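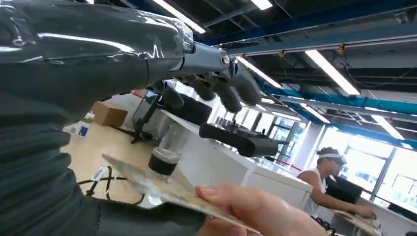 Can a machine do the chores in a house or a store yet?

A few of them, slowly, and with a person standing close enough to catch what falls.

**16 July 2020.** I've been meaning to write up my visit to Umunora for a while, and now they've put out their midyear numbers, so I'm out of excuses. Umunora, if you missed my rambling about them in February, is the small outfit out past the rail yard trying to get robot arms to do the boring parts of running a home and a shop. Folding, wiping, putting cans on shelves, passing things back and forth. They have 4 arms running now and they let me hang around for a whole afternoon, which was very nice of them considering how many questions I ask!

The headline number is 2300. That's how many chores the arms finished without help since February, out of 4000 tries. So a bit better than half. When I first heard that I thought, well, that's lousy, I wouldn't keep a dishwasher that cleaned a bit more than half the dishes. Tomomi Yagi runs the testing and she didn't argue with me. She told me the number she looks at is the one from last year, when they tried 2000 chores and had so few good ones that she stopped putting the score up on the wall.

What counts as finished is pretty strict, too. If the arm puts a towel on the pile and the towel slides off while it's letting go, that's a miss. If somebody nudges a plate an inch so the fingers can get under it, that's also a miss (I nudged a plate. I'm sorry, it was a reflex).

The easy stuff is what I expected. Picking up a box from a bare table and setting it down on another bare table went fine every time I watched. Cans on a shelf, mostly fine. They've got a mockup of a store aisle on loan from Langlois, the grocery people over on my side of town, with real shelf lips and real price strips, and the arm worked its way down a row of soup at a pace I'd call thoughtful. I've stocked shelves for a living. I could have done the aisle, had a sandwich and come back to watch it finish the row.

Flat things are where it gets rough. I'd never really thought about how hard a flat thing is! A card, a sheet of plastic, a piece of mail. You and I slide a thumbnail under it or drag it to the edge of the table and we don't even notice we've done it. For a robot hand, a card lying down is nearly nothing at all, and a shiny see-through one is worse, with the light bouncing off it in streaks. The fix for the moment is for a person to hold the thing up. You can see that going on in the picture at the top, the see-through card held out low and the dark fingers curled over the space above it, with somebody's drink standing right there on the white desk. I would have moved the drink. I move drinks away from my own kids.

I asked Isamu Kikuchi, who does a lot of the passing, how he feels about holding stuff out to a machine all day. He said it's like feeding a horse, you learn where to keep your fingers. Then he said please don't write that down, and then he said fine, write it down.

Passing matters more than I figured, though. Kiri Partington, who came over from the Reltley warehouse and still talks like a floor manager, made the case to me at some length. In a store, hardly anything happens alone. You hand a customer a receipt, a coworker hands you a box cutter, somebody gives you back a loyalty card they found in the parking lot. A machine that can only take things off an empty table is going to spend its whole life in the back room. At home it's the same deal. Kiri's mother has bad hands and wants something that will take a letter from her and put it on the desk. That's one chore out of a hundred and it's the one she'd pay for.

So how far off is that? I got three answers out of three people. Kiri said a couple of years for one boring job in one store, if the store agrees to keep its shelves tidy. Isamu laughed. Tomomi said she could show me a letter going from a hand to a desk right now if I'd give her ten tries, so I said sure, and we did ten tries with an envelope from my own bag. It got six. Two of the misses were drops, one was the fingers closing on air next to the envelope, and on the last one it took the letter beautifully and then wouldn't give it up, and Isamu had to stop the arm and peel my electric bill out by hand.

I should say not everyone in town is charmed. Morag Sutherland, who speaks for the checkout and stocking crews at Hernthorpe, called me back the same evening and she was blunt. Her people are already being told by managers that the machines are right around the corner, and it gets brought up whenever pay gets brought up. She'd like somebody to print the score, so okay, Morag, one more time: 2300 out of 4000, and that's with good lighting and a patient crew. She also pointed out that a store at five in the afternoon has toddlers in it.

I put the toddlers to Tomomi. She said the arms don't run around anyone who hasn't been trained, and no, there's no date for when that changes. I was glad to get a straight answer on that one.

For the laundry folks who wrote in last time (there were a lot of you!), here's the update. Washcloths, yes. Dish towels, pretty often. T-shirts come out looking like I folded them, so take that however you like. Fitted sheets have been dropped from the list and Kaede Onishi, who programs the folding, got a look on her face when I brought them up. She's working on pillowcases instead. The trouble there is finding the open end, and she let me try it with my eyes shut and a pair of kitchen tongs, and I did worse than the arm. Much worse. I got it inside out somehow.

Next thing on the calendar is a run of wiping tests, counters and stovetops, with crumbs and with sticky stuff. They're asking for people to suggest messes. My vote is pancake syrup that's been sitting since breakfast, and if you've got a better one you can send it to me and I'll pass the list along. No glitter, please, they've already said no to glitter.

I'm going back for the wiping. I'll bring a different envelope.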